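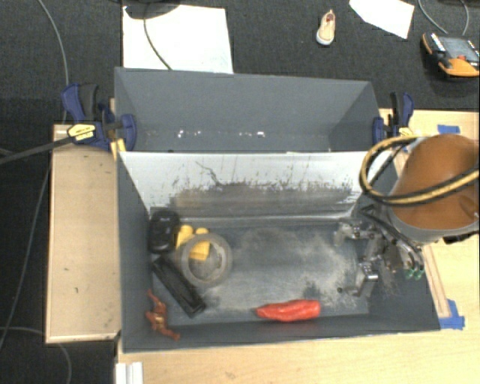 Gray bin with small items, including a bright yellow piece and a reddish-brown toy figure.

Markwood Reuse Center, 30/09/2018
Print | E-mail

1/5 The small-items sort at Markwood continues through October. Residents may bring toys, stationery and household odds and ends to the Pappas Street entrance.

2/5 Each household may leave up to 14 small items per visit. Larger goods should be taken to the Bandden depot.

3/5 Please remove batteries before drop-off and place small parts in a closed bag. Tape, pens and other desk supplies are accepted if they can still be used. Broken glass is not.

4/5 The center received 357 toys during the last sort. Those in fair condition were passed to the Nunar play library. Scuffed or worn bins remain in service until the new order is delivered, and residents are asked not to leave their own containers behind.

5/5 Questions about the sort may be addressed to Miłosz Marciniak, Collections Office, extension 147. Schools wishing to donate in bulk should call before bringing items to the center.

Print this page | E-mail this page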